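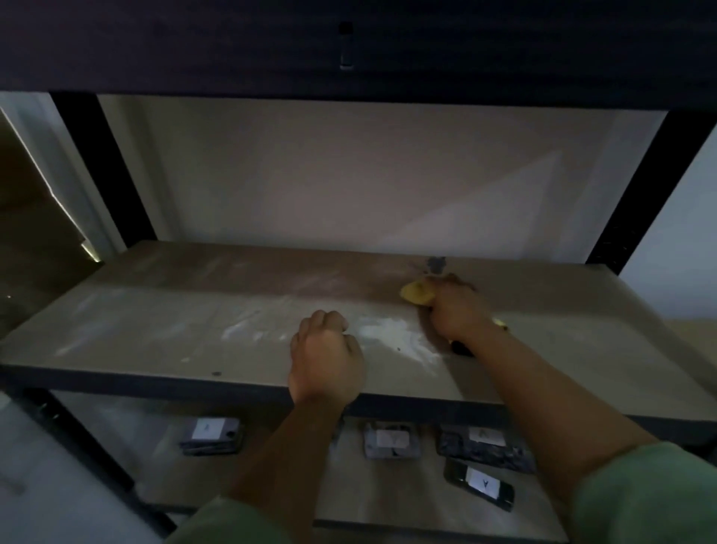 Registering a Soil Moisture Sensor with the Jaltov Gateway

Applies to: Nultbridge field sensors, firmware 405 and later
Last reviewed: Mar 15, 2024

These instructions are intended for site technicians adding a sensor to an existing Jaltov gateway. An account with installer rights is required. Requests for installer rights should be sent to Marites Barredo in Device Support.

Before you begin

Confirm that the gateway status light is solid green. Record the device key printed inside the sensor lid and keep the sensor within 10 meters of the gateway until registration is complete.

Registration

1. Sign in to the gateway console and open Devices, then Add Device.
2. Select Soil Moisture from the list and enter the device key. Keys are case-sensitive.
3. Choose the regional frequency plan. An incorrect plan will prevent the sensor from joining.
4. Press and hold the sensor button until the light flashes twice, then release it.
5. Wait for the entry to change from Pending to Joined.
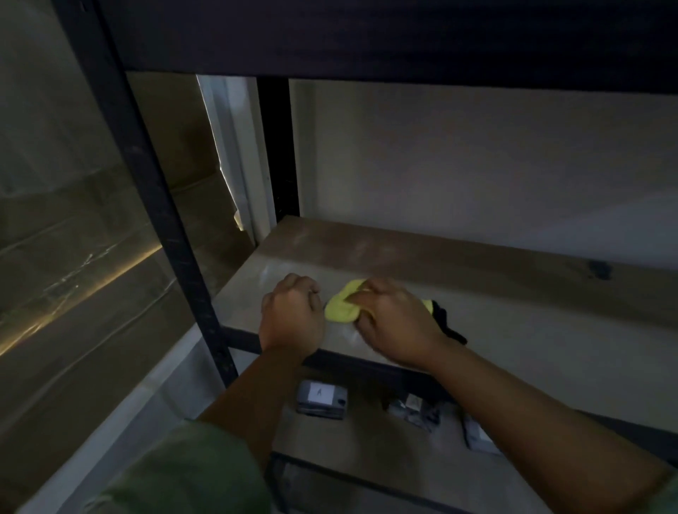
If the entry remains Pending after 10 minutes, remove the device and repeat the procedure from step 1. Error 534 indicates that the key is already assigned to another gateway - the original entry must be deleted first.

Setting the reporting interval

Open the device page and select Schedule. Shorter intervals reduce battery life. Sensors at the Hultavthorpe site use a separate winter schedule beginning in December, and technicians should not change it without approval from Abílio Caldeira.

Select Save. The new interval takes effect after the next scheduled report.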